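3.2 Lighting in rented homes

The second part of the survey dealt with lighting. Households in Molis and Inton were asked which lamps they used after dark and in which rooms. Of the 200 forms sent out in November, 70 came back with this part filled in. Ceiling lights were the main source in kitchens, while table and floor lamps were preferred in living rooms. Tenants in Inton often said that the ceiling light was too harsh for reading.

Shades were grouped by shape, following Morgan's scheme: drum, globe, conical and open. Conical shades (Figure 4) were the most common type in both towns. Pale shades were reported more often than dark ones. 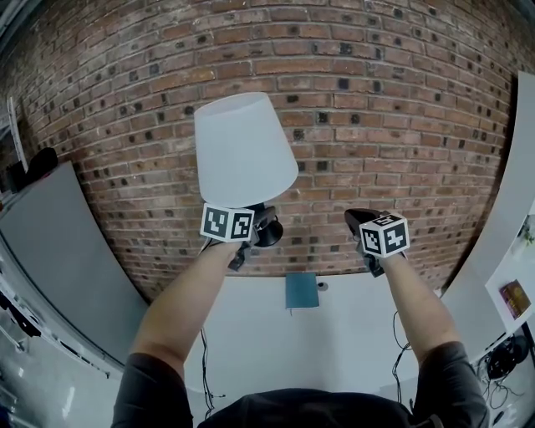 Figure 4. White lamp with a conical shade, against a brick wall. Source: Grotalent picture archive, no. 733.

Bulb type was left out of the analysis, as many tenants did not know it.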